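Last updated: September

Speaker notes: Can machines do the chores yet?
Plostar Workplace Forum, afternoon session

Opening (slide 1)
Thank the hosts and the Botitz plant for the use of its figures. State the question plainly: which jobs in a home or a small shop can be handed to a machine today, and which still need a person. Say early that the answer depends on the job far more than on the price of the machine.

What already works (slides 2 to 4)
Floor cleaning, dishwashing, and repeat cutting are settled matters. In each case the work was arranged to suit the machine. The dishwasher has racks. The saw has a fence and a stop. Pause here and ask how many in the room have moved furniture for a robot vacuum.

What does not work yet (slide 5)
Picking up small, mixed parts is the weak point. The Flovomell trial covered 2,182 attempts at picking a single part from a bench and setting it in a tray. Of these, 1,426 were completed without help. A trained worker on the same bench would be expected to complete nearly all of them. Read both numbers slowly — the audience will want to write them down.

Two hands over a wooden table, with a black 3D-printed part by the left thumb and a white ring lying beyond the right hand, make a good stand-in for bench work. Both parts are simple round shapes. A person would reach for either one without thinking. For the machine, each calls for its own choice of grip, and the ring's open side matters if it has to go onto something later. 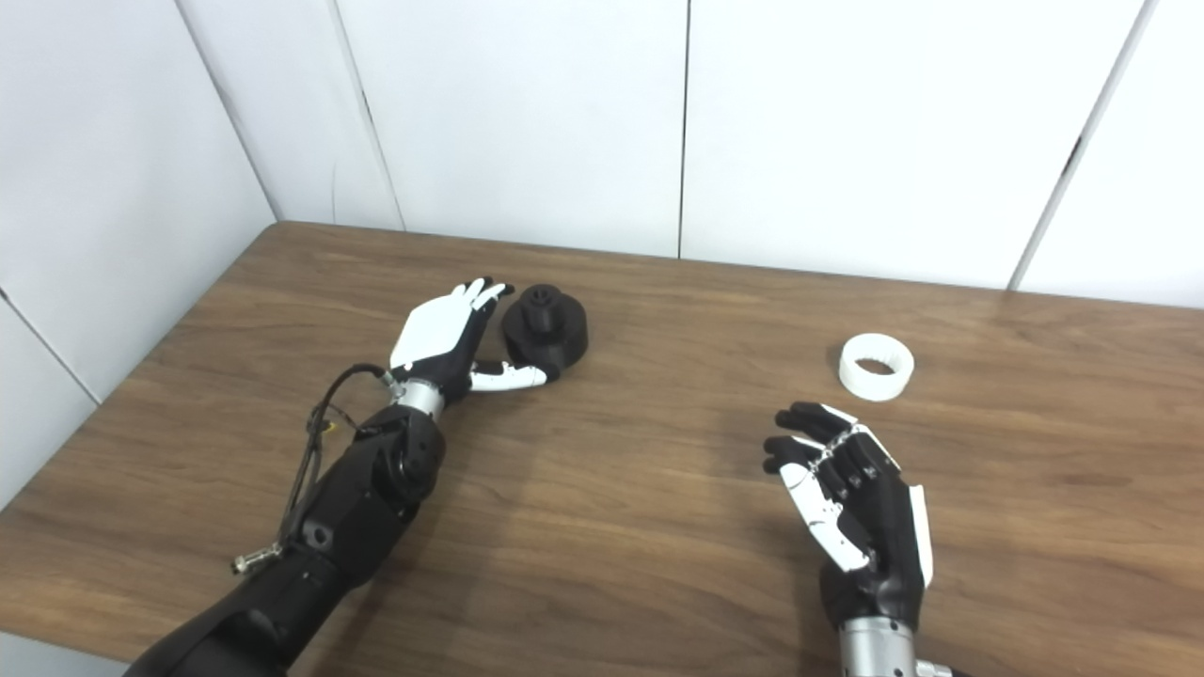 The cost of help (slide 7)
A failed pick is seldom expensive in itself. The expense lies in the person who must stop other work to clear it. The Pascu workshop set a limit of 5 calls for help per shift and found that most tasks went over it. Explain that the limit was set by the floor staff.

Advice for members (slide 8)
Begin with one chore that has one kind of part. Run it for at least 200 cycles before making any decision about staffing. Keep a written record of every stop, including short ones. Do not accept a vendor's video in place of a trial on your own bench.

Questions
Allow ten minutes. Expect to be asked about laundry. The short reply is that folding towels is close and sorting a full hamper is not. Refer questions about insurance to the printed handout.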